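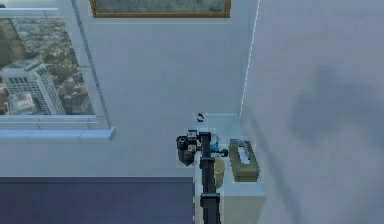 4. Changing the hall from court to concert

Allow 3 hours with a full crew. The brochure for the Karras retractable seating says 2, and whoever wrote it has never met our goods lift.

4.1 Before you start

1. Collect the key to the seating control box from the duty office. Sign for it legibly. "T.G." is Teresa Gallagher and she is tired of being blamed.
2. Check the booking sheet for the layout: Farnley (end stage) or Rekholm (centre stage). They use the same chairs and almost none of the same holes in the floor.
3. Lower the basketball hoops and lock them back against the wall.

CAUTION: Do not move the seating while anyone is underneath it. This includes people who are "just grabbing a ball".

4.2 Retracting the east bank

4. Fold down every seat back, starting from the top row. One upright seat will stop the whole bank, and it will be the one farthest from you.
5. Turn the key to RETRACT and hold it there. The bank moves at the pace of a council meeting. Letting go of the key stops it, so get comfortable. 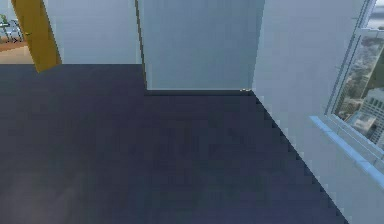
If the bank stops on its own partway, let go of the key, wait for the amber light to go out and look along the rails for whatever has been dropped there. Coins and mouth guards are the usual culprits. Do not push the bank by hand. It weighs more than you and the rest of the crew put together, and it has no interest in your opinion.

6. When the green light shows, fit both locking pins and take the key out.

4.3 Floor cover and chairs

7. Roll out the Dusasari floor cover from the north end, printed side down. The printed side says THIS SIDE DOWN, which you will only be able to read when it is wrong.
8. Tape all seams.
9. Set out the chairs in linked rows. The end-stage layout takes 700. Stack trolleys hold about 100 each when loaded by someone patient.

NOTE: Keep the aisles at the widths marked on the plan. The fire officer brings her own tape measure.
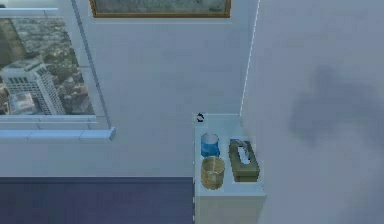

10. Walk every aisle with the lights up, then again with them dimmed to show level. Fix anything you trip over.
11. Return the key and initial the changeover sheet with your own initials.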